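Home | Products | Grippers | Workcell Guides | Spares | Support | Contact

Trunel Tabletop Practice Kit

Order code: Trunel 985

The Trunel kit is a set of written rules, checklists and bench labels for shops and labs that run a small arm with a two-finger gripper over a table of household items. It covers the job from clearing the surface to signing off the shift. Osness supplies it as a ring binder and as files you can edit.

The kit does not replace the risk assessment for your cell. If your assessment is stricter than a rule in the binder, follow your assessment.

What the binder covers

Section A: Surface and layout

Pick one table covering and keep it. A plain gray one works well with pale dishes and dark fingers – operators can read both on the monitor. Brush off crumbs and specks before each run and log any mark that won't come off.

Items that touch count as one group on the layout sheet. A bowl whose rim sits over the end of another item is a group, and the sheet must say which one is on top. The top item is moved first unless the task card says otherwise.

Window blinds stay in the position written on the sheet. Changing them in the middle of a batch means starting a new sheet.
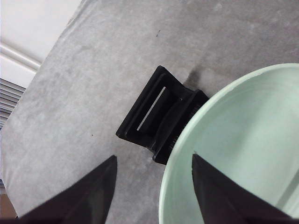 Section B: Approach and grip

1. Confirm that all hands are outside the marked line before enabling the arm.
2. Bring the fingers in open, with one on each side of the rim.
3. Hold the approach speed to 50 mm per second inside the last stretch. The fast setting is for open travel only.
4. Set the grip force from the item card. Do not raise it to rescue a poor grip. Open, back off and approach again.
5. If an item tips or slides under another, stop and note it before anyone reaches in.

Section C: Plates

Plates get their own section because most of the questions we receive are about them. A rim is thin and hard to judge from directly above, and overlapping plates leave little room for a fingertip. The rule is to take the uppermost plate first, by the free part of its rim, and to leave the covered plates alone until it is clear. Pastel sets in pink, green and blue are easy to name on a task card, so use the color and skip words like "left" or "far."

A plate with a chip or hairline crack is retired the same day. Glazed plates also throw glare spots. Where glare hides the rim from the wrist camera, adjust the lamp and leave the plate where it is.

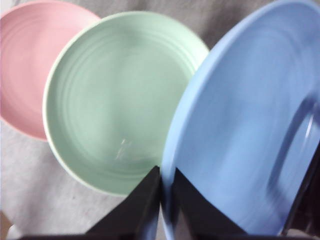
Jayanthi Pinto
Workcell Standards Lead, Osness

I wrote the first version of these rules for our bench at Siltstead, where two shifts were using the same table and keeping different notes. The current edition has 22 rules. Prakash Murthy rewrote the stop and restart pages in May after operators told us the old ones took too long to read with the arm paused. Those pages are now one side each.

If you are adopting the kit, start with the layout sheet and add the rest later. It is the page people use every day.

In the box

Ring binder with wipe-clean pages
Layout sheets, pad of 50
4 bench labels
Item cards, blank
License for editable files, one site

Status marks

Each completed sheet is marked Ok, Hold or Repeat. Hold means the arm stays disabled until a lead has signed.

Updates

Page last revised 24 December 2023. Owners of the earlier edition can request replacement pages through Support – please have your order number ready.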